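Truko Hand Recorder: wrist camera and two-finger gripper kit for gathering examples

The kit I wish I'd had when I started teaching arms to handle laundry. 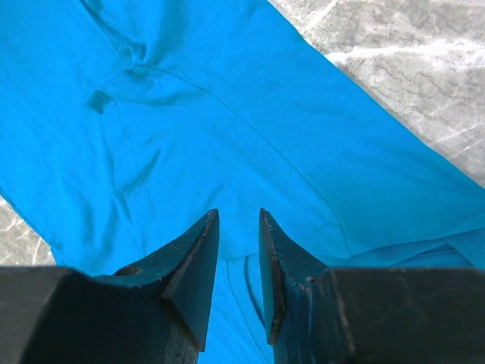

Jessie Carnegie: I've had mine on cloth work since September and my one piece of advice is to record the boring attempts too. We threw away every slow grasp for the first few weeks and ended up with a model that rushed at everything. Once we put the slow ones back in, it calmed down a lot.

I'm putting Jessie's note right up top because I'd have said the same thing and taken four paragraphs to do it. Keep the slow ones! Keep the ones where you went in, changed your mind and came back out. More on that further down.

So, the Hand Recorder. It's a small camera and a pair of pointed fingers that go on the end of an arm you already own, plus a box that saves what the camera sees together with where the arm was and how far open the fingers were. You drive the arm, the box writes it all down, and at the end of the day you've got a folder of examples your learning system can train on. I build these in a small shop in Cutville and I use one myself nearly every day, mostly on clothes, because clothes are what I find fun (and what I'm worst at, if you ask my first batch of recordings).

What comes in the box

One wrist camera with its bracket
2 fingers, left and right, fitted and aligned before shipping
The Truko recording box and its power supply
A foot pedal for start, stop and throw-away
Cable ties, because you'll need them
A printed card with the folder layout on it

The arm isn't included. If you don't have one yet, write to me before you order and tell me what you're planning to pick up. I'd much sooner talk you into the right arm than take a return.

Why the camera sits where it does

I get this one a lot, usually from people who already have a nice camera on a tripod looking down at the table. Keep the tripod! It's useful. But when the fingers get close to a piece of cloth, the arm tends to block the overhead view right at the point where you care the most. The wrist camera looks down past the fingertips, so you get the tips and the fabric between them together, and whatever seam or fold you're going for. The fingers take up a good chunk of the bottom of the view. Leave them in. People crop them out to save disk space and then wonder why the model can't tell how far it is from the shirt.

The bracket only goes on one way. I used to sell an adjustable one, and everybody adjusted it, sometimes in the middle of a session, and then half the examples didn't match the other half. The fixed one is less fancy and I've had far fewer sad emails.

The fingers

They taper to a point, and the points face each other across the gap. For a T-shirt that's what I want: you can get down to a hem or a single ridge of cloth without grabbing everything next to it. For boxes and bottles I'd go with the wide pads, which are sold separately and swap on with the same screws.

The fingers are a dark color all over, and they do wear. Mine have scuffs and nicks, and the inner edge of the right one has chipped enough that the tan shows through along it. That edge does most of the scraping against tabletops when I come in low. I haven't changed it. A model that has only ever seen perfect fingers can get confused by worn ones, so I like having both kinds in the recordings. When you do put new ones on, write it in the session notes so you can find the switch later.

Picking a surface

Plain white tables are the easy choice and I recorded on one for far too long. Then I took the arm to a friend's kitchen and the thing fell apart, going after streaks in the countertop like they were sleeves. These days I do a lot of my cloth work on gray-and-white marble patterns, with the veins and all, and I move to something different once a batch is done. Bright solid fabrics are a good place to begin on a busy surface, and you can work toward the grays and whites from there. Those are hard. A gray shirt on gray marble is hard for me, never mind the arm.

And please mess the shirt up between attempts. Toss it, bunch it, let a corner tuck under itself. If every example starts with a neatly spread shirt, you're teaching it to handle neatly spread shirts.

How a session goes

Plug in the box, wait for the green light, then open and close the fingers all the way once so it learns the range. Tap the pedal to start. Do the grasp, the fold, whatever the task is. Tap again to stop. Hold the pedal down if you want that one thrown away, and try not to hold it down too often.

Each attempt gets its own folder with the video, the arm positions, the finger opening and a little text file. You can type a label into that file or leave it blank and fill it in later. I label mine the same evening with a cup of tea, while I still remember what I was trying to do. Labels I find handy for cloth: what I was reaching for (hem, sleeve, middle, collar), whether I got one layer or more, and whether I'd call it a good attempt. That's plenty. I once had a list of labels so long that I stopped filling it in.

My own T-shirt set is up to 3,598 attempts now, and 438 of those are marked as misses. I train with the misses in and marked. Whether that helps you depends on your training setup, but you can always leave them out later, and you can't get them back once they're gone.

If you're just trying this out, record 50 attempts at one small thing before you buy anything else from me. One hem, one shirt, one table. Look through every single one of them. You'll spot the habit you didn't know you had (I always come in from the left, it drives me crazy) and you can fix it before it's baked into everything.

Works with

The Tirneo arms plug straight in, and that's what I test on. The older Yule arms work too, with the adapter plate and a slightly longer cable. For anything else, send me a picture of the flange and the name of the controller and I'll tell you yes, no, or "yes but you'll be annoyed." The files are ordinary video and plain text, so you aren't stuck with any program of mine to read them.

Things people ask

Can two people take turns driving? Yes, and I'd encourage it. Put the driver's initials in the session notes. Different people grab cloth in very different ways, and it's handy to be able to sort them out.

Does it need special lighting? No. Even light is easiest to begin with, but do some sessions with a lamp off to one side too, so the folds throw different shadows.

Will it do the learning part? It won't. The box records and that's all it does. You bring your own training code, or borrow somebody's.

Can I get the fingers in a lighter color? I've tried it. Light fingers over light fabric were a pain to pick out, so I went back to dark. If you're only ever going to handle black socks, write to me and we'll work something out.

How do I clean the camera? Soft dry cloth, before each session. Lint gets everywhere with this kind of work and a fuzzy spot on the lens will be in every example until you notice it.

Spares and extras

Pointed fingers, pair
Wide pads, pair
Adapter plate for Yule arms
Long camera cable
Replacement foot pedal (the cat got mine)

Orders go out in the mornings. If you order a pair of fingers and a bracket together I'll fit and align them here, no charge, just say so in the notes box at checkout.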